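Keeping Medicines and First-Aid Things in Good Shape at Home
Horside Home Notes
Updated 2 February 2021

I love a medicine clear-out. I know, I know, but there's something wonderful about opening a cupboard and being able to put your hand straight on the thermometer, especially at three in the morning with a hot, grumpy child on your hip!

Start with the bathroom cabinet, and start by emptying it. Steam from the shower gets into everything in there, and plenty of tablets don't like heat or damp. A high shelf in a hall closet or a bedroom is a far better home (dry, cool, dark, out of reach of small hands). The cupboard over the stove is no good either, handy as it looks.

Leave pills in the containers they came in. I used to tip ours into pretty glass jars and then spent ages squinting at little white tablets trying to work out which was which. The label has the dose, the date and the warnings, and you want all three. If the pharmacy's printed label is peeling, run a strip of clear tape over it before the ink rubs off.

Write the opening date on eye drops, liquid medicines and creams with a fine permanent marker. Many of them have a much shorter life once the seal is broken, and the leaflet will tell you how long. I put the date on the bottle and on the carton, just in case they get separated.

Anything that has to stay cold goes on a middle shelf of the fridge, toward the front. The door warms up every time somebody goes looking for cheese, and the back wall can freeze things. Put it in a lidded tub so nothing drips on it, and stick a cheap fridge thermometer beside it. Ours at the Jallberg house reads 5 degrees Celsius most days and I'm very happy with that.
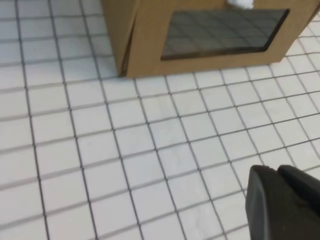 One reader's comment on the last version of this page: I do my clear-out every May when the kids' allergy stuff comes out, and I sort by problem and not by type. Fever in one zip bag, cuts and scrapes in another, tummy troubles in a third. My husband can finally find things without yelling up the stairs. Also, please tell people to check the adhesive bandages! Ours were so old they wouldn't stick to anything.

Yes to checking the bandages, and what a great way to sort! I've switched to zip bags myself and added a scrap of card in each one with the dosing notes for everybody in the family, copied from the labels.

For old or leftover medicine, ask your pharmacy whether it takes returns, or look for a drop box. Ours at Nasr takes tablets and creams over the counter, though they like needles in a proper sharps container. Scratch out your name and prescription number before anything leaves the house.

A few smaller things:

Tweezers vanish. Buy two pairs and tie one to the first-aid kit with a bit of ribbon.

Wash the plastic dosing syringe in warm soapy water right after you use it, pull the plunger out, and let both parts air-dry. Sticky syrup dried inside is a pain to shift.

Keep the poison help number on the inside of the closet door, in big writing.

Spare batteries for the thermometer go in the same bag as the thermometer.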